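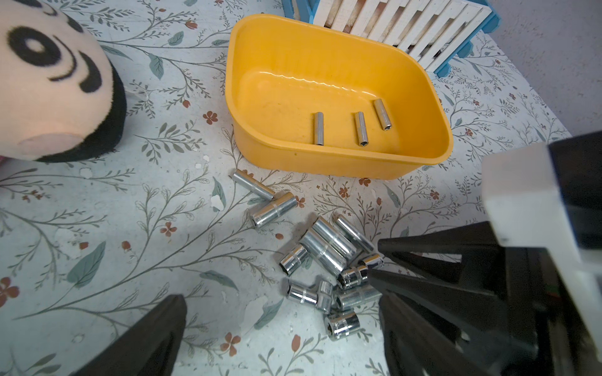
I'd been looking forward to the Skerwood open day since March, and I went straight past the coffee to the room where the software people were. Best decision of the day!

Manee Inthanon looks after perception there, and she was happy to talk for as long as anyone stood still. Her favourite subject is shiny metal. Chrome sockets are horrible things for a camera: every highlight looks like an edge, and when two of them lie side by side the depth reading goes to mush. Her team gave up on trusting depth for small parts. They work from the wrist view and the fixed view together, and the software keeps several guesses about where each part is until one of them wins. She had the guesses up on a monitor as coloured outlines, flickering and then settling, and I could have watched that all afternoon.

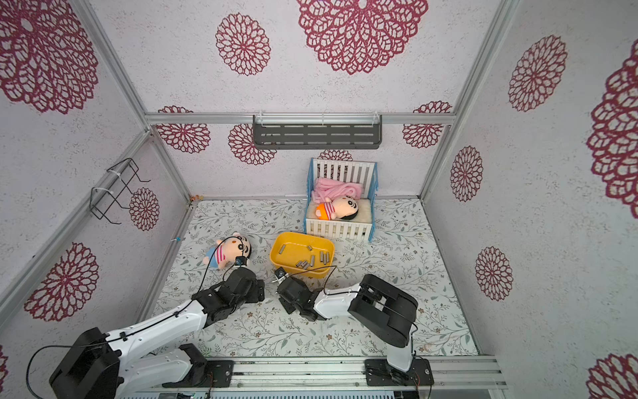 Two arms, one yellow tray: the two-arm cell at Skerwood.

Planning is Prasanna Munasinghe's patch. The planner is called Barkska, and it treats the pair of arms as one body with a lot of joints, so neither has to wait politely for the other to clear off. Each plan gets a budget of 800 milliseconds. If it runs out, Barkska takes the best safe path it has and carries on improving it during the move. I asked about cables (I always ask about cables) and he pulled a face. They are modelled as a fat, floppy zone around each wrist – crude, he said, but it has saved them a lot of bother.

Then there's Jirkix, the replay tool, which I want for my own bench. You drag a slider back through a run and see the camera views, the joint positions and the planner's reasoning all in step. They have 3000 runs stored, and you can search them by what went wrong. Stela Mocanu typed in "lost grip" and got 711 back, which made the whole room laugh, her included. She then opened one and tracked the fault to a late timestamp in a couple of minutes. At my place that would be a day's work and a bad mood.

I missed the talk on force control, annoyingly, but Prasanna says the slides will go up. The next open day is on a Tuesday and I've already asked for the time off.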